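Leaf disks, round whatever

Sat 13 September

OK quick one, I have a gel to pour and a bus to catch. A few people asked what happened with the drought thing after my June post, where I was so sure of myself. Short version, the stomata did not do what I said they would do. Long version follows, in pieces, as I get to them.

Background for anyone new. I work on water stress in beans. Common beans, the kind you eat. The question is how fast the pores on the leaf (stomata) close when the soil dries out, and whether the closing is driven by the leaf itself getting thirsty or by a signal coming up from the roots. People have been fighting about this since before I was born. The hormone everybody points at is abscisic acid, ABA from here on. Roots make it, leaves make it too, and it moves around in the sap, which is what makes the whole thing such a pain to pull apart.

My bright idea was grafting. Take a variety that makes plenty of ABA, take one that makes very little, swap the tops and bottoms. If the roots are in charge, a low-ABA top on high-ABA roots should close its pores right on time. If the leaves are in charge it shouldn't. Simple. I drew it on a napkin.

The two lines are Standon (normal, closes like a champ) and Nastden (the leaky one, wilts if you look at it). Those are our in-house names, don't go looking for them in a seed catalog.

So. Grafting beans is horrible. You cut two seedlings at an angle with a razor blade, slide them into a little silicone sleeve, put them under a humid dome and then don't touch them for a week. I touched them. First batch, more than half dead by day four. Second batch I left the dome vents shut and got mold. Third batch finally OK, and that's the one all of this is from. 316 grafts that took, out of a number I'd prefer not to type.

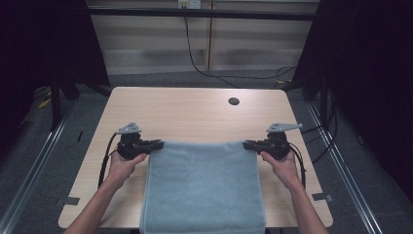

What we measured

Stomatal conductance, every morning, same leaf, same two hours after lights on. That's the porometer, the clip-on thing. It beeps when it's done and I now hear the beep in the shower.

Leaf water potential too, with the pressure chamber, but only on a subset, as you have to cut the leaf off to do it and I didn't have enough leaves to be cutting them off every day.

Soil water by weight. Every pot on the balance before and after. This is the boring one and also the one that saved me, see below.

Sap ABA, from the pressurized stumps. Jad Moussa ran all of those on his side because our plate reader was down from the last week of June on, and he has way better hands than me for an assay anyway. Thank you Jad. I owe you lunch, several lunches.

Total conductance readings, after throwing out the ones where the clip was obviously half off the leaf: 2041. That is a lot of beeping.

What I expected

That the roots would win. I said so in June, in bold, with a drawing. Normal roots under leaky tops, pores shut by the third day without water, sap full of ABA, everybody goes home.

What came out

Leaky tops stayed leaky. Didn't matter what was under them. Put Nastden leaves on Standon roots and they kept their pores wide open into day four, same as on their own roots, and wilted right on schedule. Flip it, Standon leaves on Nastden roots, and they closed on day three like nothing was wrong downstairs.

And the sap numbers! Low-ABA roots under normal tops had sap that was nearly normal. Which means a good part of what comes up from the roots was made in the leaves, sent down in the phloem, and came back around. There are older papers in tomato that say pretty much this and I had read them and I had decided beans would be different. Don't know why. Beans are special to me I guess.

So leaves in charge, at least in these two lines, in these pots, in our chamber, with soil drying out this fast. I want to keep all those qualifiers in, they're not there for show. A slow drydown in the ground over three weeks might look totally different and I'd believe it.

The pot weight thing

This is the bit I'd want to know if I was starting out, so I'll slow down a little.

When I first plotted conductance against day, the grafts looked like a mess. Huge spread. Some Standon-on-Standon plants closed on day two, some on day five, and those are the controls, those should be boring. I spent an entire afternoon convinced that the graft unions were blocking water flow. Wrote half an email about it to my advisor. Did not send, thank god.

Then I plotted against soil water instead of day and it all collapsed onto one line. Well, one fuzzy line. The bigger plants had just used up their water faster. Day isn't a treatment! The plant does not know what day it is! It knows how much water is left around its roots. I knew this, I've told undergrads this, and I still made the plot by day first since that's how the spreadsheet was laid out.

So weigh the pots. Weigh them at the same time each day, and weigh a couple with no plant in them so you know what's just evaporating off the top. Ours lost more than I would have guessed from bare soil. We put a layer of perlite on the surface for the last run and it helped some.

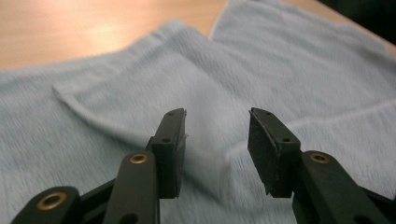 The other thing with weights, write down the dry weight of the pot and the soil BEFORE you plant anything. I had that for all of batch three but not for the early stuff, so batches one and two are basically decoration now. You can back it out at the end by oven drying everything but then you have roots in there and you're guessing.

Also our balance drifted. Not a lot, and always the same direction, so I could correct it, but only because I'd been putting the same brick on it every morning. The brick is 1134 grams. It's the most reliable thing in the building.

Stuff that went wrong and might matter

The humid dome step means every plant spent a week at near 100% humidity right after grafting. Leaves that grow in wet air tend to have lazy stomata afterwards, they don't close properly, that's well known. I only measured leaves that came out after the domes were off, and I think that covers it, but a reviewer is going to ask and they'd be right to. Intact plants that sat under the domes too would have been the proper control. I had two. Not two trays, 2 plants. They behaved like the self-grafts for whatever that's worth (not much).

Some of the grafts grew their own roots from above the union, out of the upper stem, down into the soil. Sneaky. If that happens your swapped roots aren't swapped anymore. I went through at harvest and pulled every plant with roots above the sleeve and dropped it. The picture doesn't change when you leave them in, but they're out.

The lights. One bank in the chamber is dimmer than the other. We rotated trays every second day. Fine.

And temperature went up one night when the chiller tripped, I lost that morning's readings, the plants looked annoyed but recovered. I marked it in the file. Conductance the morning after was a bit low everywhere, both lines, all combos, so it shouldn't favor anything.

What next

Leaf disks. If the leaf is doing this on its own, I should be able to punch disks out, let them dry to a known weight, and watch the ABA go up with no roots anywhere near. Semaan (the lab upstairs, not a person) has a disk punch that makes clean edges and they said I can borrow it as long as it comes back. Cut edges are their own problem, wounding can set off other hormones, so there'll be a whole set of disks that get punched and kept fully wet just to see what punching does.

Timing is the big question. The older numbers I've seen for other species have ABA going up within a few hours of losing turgor, some much faster. If beans are slow then the leaf story has a hole in it, as the pores would be closing before the hormone shows up. I would sort of love that. It would be a mess.

I also want a third line. Two is thin, anything you find could be some other gene that happens to differ between them. There's one called Greritz that's supposed to be in the middle, moderately leaky, and I have seed but it's old and germination is terrible. Eleven percent on wet paper. Trying again with scarified seed this week, nicked the coats with a nail clipper, we'll see.

Poster is due before any of that is done so the poster will be the grafts and only the grafts. If anyone has a good way to show four graft combinations on one plot without it looking like a bowl of spaghetti please tell me. I've tried colors for the tops and line type for the roots, and even I can't read it, and I made it. Thinking small panels, four of them, same axes, soil water along the bottom, no days anywhere.

Somebody in the comments last time asked if you can do this at home. The grafting, sure, a razor blade and a sandwich bag and some patience. Tomato is much easier than bean, start with tomato. Sterilize the blade, cut above the seed leaves, match the stem widths, keep it dark for a day or so and then bring the light up slow. Then crack the bag a litle more each day. Don't open it to check, I mean it.

Data file goes up when I've cleaned the column names, right now one of them is called "cond_REAL_use_this". There's another one called "cond_REAL2". Ignore that one -- I think.

Gel's cool enough, have to go.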